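# Trallano

Print this page | E-mail this page

Last updated: Feb 2, 2026

Trallano is a control surface script for small MIDI fader boxes. It sends fader, pan, mute and transport messages to a digital audio workstation and lights the buttons to match what the session is doing. It was written by Noemi Esposito and is kept up by Noemi and Britta Janssen.

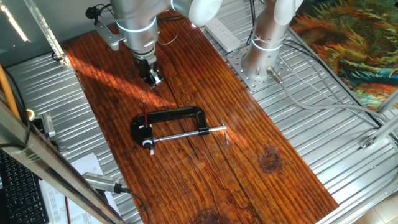
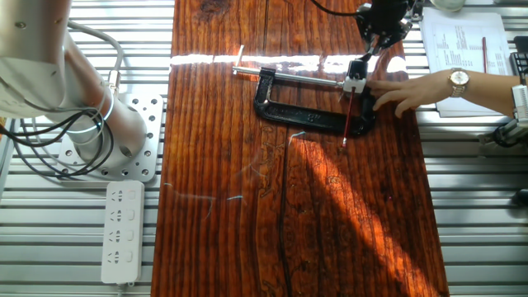

The script has been used on two controllers, the Stureck eight-fader unit and the older Ukevetti transport box. Other class-compliant controllers may work if you write a map file for them. See "Map files" below.

## What is in the package

- `trallano.lua` — the script itself
- `maps/` — one map file per controller
- `sessions/` — test sessions, audio removed
- `logs/` — recorded MIDI traffic used by the tests
- `CHANGES`

The `logs/` folder holds 283 recordings of a person working a controller during a real mix or tracking session. Together they contain 3,789 button events. Fader moves are stored in separate files, one per channel, and are thinned before saving. Do not use them to study fader timing.

## Installing

1. Quit your workstation software.
2. Copy `trallano.lua` and the `maps/` folder into the control surface scripts folder.
3. Connect the controller and turn it on.
4. Start the software and pick Trallano from the list of control surfaces.
5. Choose the same device for input and output.

If the output port is left blank the faders will send but the lights stay dark. Most of the mail we get is about this.

## Map files

A map file is plain text. Each line gives a message type, a channel, a controller or note number, and the name of a function:

 cc 1 7 volume.1
 cc 1 10 pan.1
 note 1 94 transport.play

Lines that start with `#` are skipped. Function names are case sensitive. If two lines claim the same note, the later one wins and a warning goes to the log.

The Ukevetti box sends a note-on with velocity zero in place of a note-off. Its map has `zero_off yes` at the top, and any map you copy from it should keep that line only if your controller does the same.

## Settings

`bank_size` — number of tracks moved by the bank buttons. Default is 8.

`light_delay` — wait in milliseconds before button lights are refreshed. Default is 300. Lower values make the Stureck unit drop messages when all eight mutes change together.

`pickup` — when on, a fader does nothing until it passes the current level on screen. Leave this on unless your faders are motorized.

## Known problems

- Banking past the last track shows the wrong mute state until you bank back. Issue 812.
- Pan jumps to center if a track is changed from mono to stereo while the script is running.
- Rewind does not repeat when held. Noemi has a fix in her branch, planned for April.
- The Vondráček foot switch is seen as a keyboard and has to be turned off as a note input first.

## License

The script and maps are under the MIT license. The recordings in `logs/` may be used for testing and may be passed on with the package — please keep the `CHANGES` file with them.

Send new map files to Britta, with the controller's firmware version in the first comment line.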